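Pletik household objects in bins: data card

Version notes, contents, file layout and known problems. Maintained by Eliseo Escobedo. Last revised in June.

Summary

Pletik is a set of records covering small everyday objects lying in open bins. It was put together to support work on cluttered storage: what ends up in a bin, how things lie against each other and against the walls, and which of them are hard to tell from the floor. Each record consists of one color picture, one object list and one short free-text note on the layout. There are 1,894 records in this release.

The objects are ordinary. Brushes, hand tools, small packaged goods, plastic parts, metal dishes and similar items make up most of the set. Food, liquids in open containers, glass and anything with a blade were left out at the selection stage.

Splits

train: the remainder after the two splits below are taken out
val: 300 records
test: 300 records

Splits were made by bin filling, so a filling that occurs in train does not occur in val or test. Individual objects can and do occur in more than one split. Users who need unseen objects should build their own split from the object_id column in objects.csv.

Subsets

Hunik: sparse fillings. Objects are spread over the floor with visible gaps between them. Most of the floor can be seen.

Mamo: dense fillings. Objects overlap and the floor is mostly covered.

Lonau: fillings limited to packaged goods, for work on transparent and reflective wrapping.

The subset name is stored in the field "subset" and is always lower case. A record belongs to exactly one subset. Hunik is the largest and the one most people will want to start with.

File layout

records/ one folder per record, named by a six-digit record number
records/NNNNNN/color.png
records/NNNNNN/objects.json
records/NNNNNN/layout.txt
objects.csv object table for the whole release
splits/ three text files, one record number per line
CHANGES.txt

Fields in objects.json

object_id – key into objects.csv
category – one of the categories listed below
material – dominant surface material, or "unknown"
finish – matte, glossy, transparent, reflective, mixed
pose – flat, standing, leaning, on_object
visibility – full, partial, mostly_hidden
wall_contact – true, false or null
note – free text, often empty

The value null for wall_contact means the annotator could not tell. Do not read it as false. In the Mamo subset null is frequent.

Categories

brush, tool, package, plastic_part, metal_item, textile, stationery, cable_item, other

The category "other" was kept small on purpose. Objects that could be named only by shape and color went into plastic_part or metal_item when the material was clear, and into other when it was not. No attempt was made to name the product or guess its use.

Annotation procedure

Annotators worked from the color picture alone, without access to the packing list for the bin. This was a deliberate choice. A list made from the packing sheet will contain objects that cannot be seen in the picture, and earlier trials showed that such entries are hard to remove later.

Each record was listed once and checked once by a second person. Where the two disagreed on category, the more general category was kept. Where they disagreed on visibility, the lower value was kept. Layout notes were not reconciled – the text is that of the first annotator with spelling corrected.

Layout notes are written from the viewpoint of the picture. "Left wall" is the wall on the left side of the picture, "back wall" is the one at the top. Distances are not given. Terms such as "near" and "beside" are used loosely and should not be converted to numbers.

Floor and wall surfaces

Bins are gray inside. Floors are worn, and scratches and smudges were left as they were. Cleaning between fillings was limited to removing crumbs and loose fibers. Expect low contrast between silver objects and a metallic floor, and between clear packages and any floor.

Sample record, Hunik subset
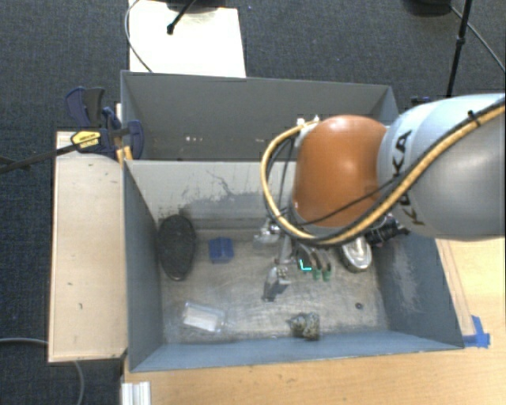 Sparse filling with a clear package, lower left, and a silver oval object, right.

Points to note when listing a filling of this type:

The clear package lies flat and at a slight tilt. Its white interior is easy to outline, the transparent part less so. Outlines in this release follow the outer edge of the wrapping wherever it can be followed.

The curved items with green tips are partly covered. They are listed as tool, visibility partial. Green tips and dark or silver bodies are treated as belonging together.

The small blue part with raised ridges is listed as plastic_part. The black oval object with the rough surface is listed as other, with wall_contact set to null.

Known problems

1. Shadows under objects were listed as objects in a few early records. Most have been corrected. Remaining cases are likely in Mamo.

2. The finish value "reflective" was introduced after some 1,000 records had been listed. Earlier records were gone over again for metal_item and package only. A glossy plastic part in an early record may carry either value.

3. Parts of objects hidden at the top or bottom of a bin are not estimated. Outlines stop where the visible surface stops.

4. Textile items are rare and should not be used for per-category scores.

5. Color was not calibrated between sessions. Grays vary between warm and cool.

Suggested use

Object listing, category and finish prediction, layout description, contrast studies on metallic floors. The set is not suitable for size or weight estimation, as neither was recorded.

Reporting errors

Send the record number, the object_id and one line on what is wrong. Corrections are collected in CHANGES.txt and applied with the next release. Record numbers are never reused.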